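Der Platz in Bratthorpe hatte eine Bahn von 900 Metern, und von den ersten sechzig Metern war im November nichts zu gebrauchen. Dort stand das Wasser in den Rillen. Vitória Garcia wusste das, weil sie die Bahn jeden Morgen abging, bevor die erste Maschine kam. Sie ging auf der linken Seite hinunter und auf der rechten zurück. Dann schrieb sie in das Buch: Schwelle nass, Mitte gut, Ende gut. An den meisten Tagen schrieb sie genau das.

An dem Morgen, um den es hier geht, schrieb sie: Schwelle nass, Mitte mäßig, Ende Reif.

Die Maschine der Prernia war für zwanzig nach acht angekündigt. Es war die kleine Zweimotorige, die Post und Ersatzteile brachte und, wenn Platz war, Leute. An diesem Tag waren 6 Leute an Bord, dazu die beiden vorn. Thái flog. Er flog die Strecke seit vier Jahren, und er meldete sich immer mit demselben Satz.

»Bratthorpe, guten Morgen, was macht das Wasser?«

»Steht«, sagte Vitória. »Bremswirkung Mitte mäßig. Am Ende ist Reif.«

»Wind?«

»Zweihundertvierzig Grad, 15 Knoten. In Böen mehr.«

Einen Moment blieb es still in der Leitung. Zweihundertvierzig war quer. Bei Querwind kam die Luft über den Rücken hinter dem Hangar und fiel dahinter herunter, genau dort, wo man sie nicht brauchen konnte. Thái wusste das auch.

»Ich schaue es mir an«, sagte er.

Vitória hatte keine Befugnis, ihm etwas zu verbieten. Sie war keine Lotsin. Auf ihrem Vertrag stand Flugleiterin, und das hieß, dass sie Auskunft gab und im Notfall die Sirene drückte. Die Entscheidung lag im Cockpit. Sie hatte das in der Ausbildung unterschrieben und seitdem jedes Jahr wieder.

Sie stellte den Kaffee weg und nahm das Fernglas.

Die Maschine kam aus dem Dunst über dem Stausee, tiefer als sonst, die Nase deutlich in den Wind gestellt. Von der Seite sah das immer aus, als wolle sie am Platz vorbei. Vitória las den Wind noch einmal vor, ohne gefragt worden zu sein. Zweihundertfünfzig, achtzehn. Thái drückte zweimal die Sprechtaste, das war seine Bestätigung, wenn er die Hände voll hatte.

Über dem Zaun sackte die rechte Fläche ab. Sie kam wieder hoch, und dann setzte die Maschine auf, hinter dem Wasser, aber weit dahinter. Vitória sah die Stelle und rechnete. Sie kannte die weißen Marken am Rand, sie hatte sie im Frühjahr selbst gestrichen. Bei der dritten waren die Räder am Boden, und bei der dritten hätte die Maschine schon rollen müssen.

Bei der fünften Marke war sie noch zu schnell. Das Heck wanderte nach links. Auf dem Vorfeld stand der Tankwagen, wo er immer stand, und daneben der Hubschrauber der Vermessung, mit festgezurrten Blättern. Der Mechaniker, der Lelow hieß und von allen nur so genannt wurde, kam gerade mit einem Eimer aus dem Hangar.

Vitória drückte die Sirene.

Später wurde sie gefragt, ob das nötig gewesen sei. Sie sagte, sie habe es für nötig gehalten. Mehr war dazu nicht zu sagen. Lelow ließ den Eimer fallen und lief, und zwar in die richtige Richtung, vom Tankwagen weg. Die Maschine verließ die Bahn, pflügte durch das Gras und verlor dabei das, was sie auf dem Reif nicht losgeworden war. Das Bugrad brach in einen Entwässerungsgraben ein, und sie stand. Zwischen der linken Flügelspitze und dem Hubschrauber lagen 2 Meter.

Die Propeller waren schon aus. Thái hatte sie auf dem Gras abgestellt.

Vitória rief die Feuerwehr im Ort an, nannte die Zahl der Personen und sagte, dass sie keinen Rauch sehe. Dann schaltete sie die Sirene ab, nahm den Feuerlöscher vom Haken und ging die Treppe hinunter. Sie ging, sie rannte nicht. Auf der Treppe war Rennen verboten, und sie hatte das Schild selbst aufgehängt.

Als sie ankam, war die hintere Tür offen. Lelow half einer älteren Frau herunter, die einen Karton an sich drückte und ihn nicht hergeben wollte. Ein junger Mann saß im Gras und hielt sich das Handgelenk. Die anderen standen herum, wie Leute herumstehen, die nicht wissen, wo sie hindürfen.

»Alle bitte zum Hangar«, sagte Vitória. »Geradeaus, dann links. Es wird dort nicht geraucht.«

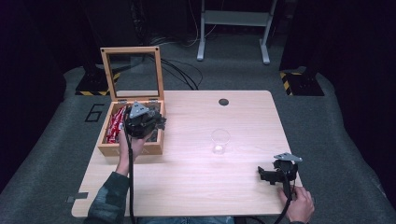 Sie gingen zum Hangar. Die Frau mit dem Karton fragte, ob der Bus nach Norden wartete. Vitória sagte, sie werde anrufen.

Thái kam als Letzter heraus. Er hatte die Mappe mit den Papieren unter dem Arm und ging einmal um die Maschine herum, wie vor einem Start. Am Bugrad blieb er stehen.

»Ich war zu lang«, sagte er.

»Ja.«

»Ich hätte durchstarten müssen, als die Fläche wegging.«

Vitória antwortete nicht. Sie stellte den Feuerlöscher ins Gras. Der Wind kam jetzt in Stößen über den Rücken, und die festgezurrten Blätter des Hubschraubers schlugen leise gegen die Gurte.

»Du hast mir den Wind zweimal gegeben«, sagte er.

»Das steht auch so im Buch.«

»Gut. Lass es so stehen.«

Die Feuerwehr kam mit zwei Wagen und stellte fest, dass es nichts zu löschen gab. Der junge Mann wurde in die Klinik gefahren, das Handgelenk war verstaucht. Am Nachmittag rief die Prernia an und wollte wissen, wann die Maschine aus dem Graben komme. Vitória sagte, vorerst gar nicht, die Untersuchung habe das Gelände noch nicht freigegeben. Der Mann am Telefon fragte, wer denn die Post weiterbringe. Das wusste sie nicht. Die Säcke lagen im Hangar auf einer Palette, und Lelow hatte eine Plane darübergezogen.

Die Maschine stand neun Tage im Gras. Dann kam ein Kran aus der Stadt, hob sie am Rumpf an und setzte sie auf einen Tieflader. Im Boden blieb eine Furche, die sich sofort mit Wasser füllte.

Der Bericht kam am 4. März 2020. Vitória las ihn im Stehen, am Fenster. Als Ursache war ein spätes Aufsetzen bei böigem Querwind genannt, als beitragender Umstand der Zustand der Bahn. Ihr Name kam nicht vor, es hieß dort nur: die Flugleitung. Die Flugleitung habe die Bedingungen zutreffend gemeldet. Empfohlen wurde, den Abstellplatz für Hubschrauber zu verlegen und die Entwässerung an der Schwelle zu erneuern. Für die Entwässerung lag seit drei Jahren ein Antrag in der Schublade. Sie nahm ihn heraus, legte den Bericht darauf und heftete beides zusammen.

Thái flog wieder, aber nicht mehr diese Strecke. Der Neue hatte eine hohe Stimme und meldete sich vorschriftsmäßig, mit Kennung, Position und Höhe. Er fragte nach der Bahn, wie es in den Unterlagen stand.

»Schwelle nass«, sagte Vitória. »Mitte gut. Ende gut.«

»Und der Wind?«

Sie sah zum Windsack hinaus. Er hing fast gerade herunter, nur die Spitze hob sich ab und zu.

»Zweihundertvierzig Grad, drei Knoten«, sagte sie und blieb am Fenster, bis er unten war.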